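Gotcombe mining heat pilot: second progress report to the grant panel

Prepared by Marin Popescu, covering the period to the end of March

The panel asked for a plain account of whether the Plinura site is doing what the application said it would. My short reply is that it is mining, it is using a lot of electricity, and the part you are paying for is behind.

Plinura runs 144 machines in the old cold store at Gotcombe. The grant doesn't pay for those. It pays for the pipework and exchangers meant to carry waste heat to the workshops next door, and for someone to check the readings, which is me. Of the 11 workshop units in the plan, 2 are now connected. The last report had the same number, and the operator described it then as a temporary position.

I asked why. Zalewska, the pipework contractor, says the trench route was changed after the price was agreed. Plinura says the route on the drawing was always a suggestion. I have seen the drawing and it doesn't say so. 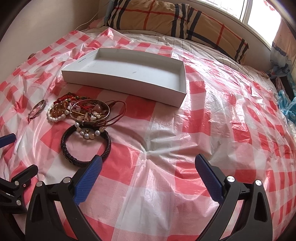
Špela Shehu: I've read the draft and I think it's hard on Plinura. The trench went round a water main which wasn't on any plan we were given, and we told the panel's office at the time. Please put that in.

I have put it in. I would add that the water main accounts for one stretch of the route. The rest had nothing in its way and still hasn't been dug.

Jobs

The application promised local work. I count people on the payroll at the site, and leave out contractors, security cover and anyone "supported indirectly", a phrase I have stopped accepting in the monthly returns. On that basis the site has made very few jobs, and most of the daily attention the machines need is given remotely. Plinura would like training places to be added to the total. I don't think a place on a course is a job.

Noise

The complaints log has 46 entries. Plinura points out that many come from the same few houses, and I'd expect that, as those houses are the nearest. New fan housings went on in February. Entries fell afterwards, but the weather was cold and the fans were turning more slowly anyway. I wouldn't call it fixed until we've had a warm spell.
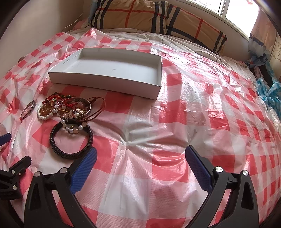 Page last changed: March, 16:20

Heat delivered

The two connected units get warm air on working days and their tenants seem content with it. One told me she had turned off her own heater for most of the winter. The meter on the other unit was fitted the wrong way round and its early readings are no use, so I've thrown them out. Plinura's own estimate for the period is roughly double what I can support from the readings that remain. I've asked for the working behind it twice.

There is also the question of what happens when mining stops paying. The Gelus software cuts the machines back when the coin price drops or power gets dear, and no machines means no heat. The application called the supply "steady". There were several cutbacks this winter, and the tenants only heard about them when their rooms got cold.
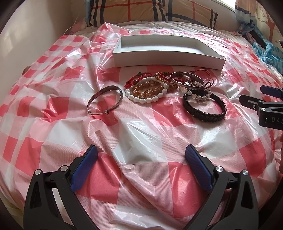

Bracelets and an empty white box tray on a checked plastic sheet

What I recommend

Hold the next payment until four more units are connected and metered. Ask Plinura for a written promise of notice to tenants before any planned cutback. Don't agree to the request to move money from the pipework to "community engagement" until someone can say what would be bought with it.

Špela Shehu has asked for the payment to be released in part so that Zalewska can be kept on site. I can see the case for that, and if the panel is minded to agree I'd want the money paid against metres of pipe laid. The revised trench drawing is due from Zalewska in April and I'll send it on when I have it.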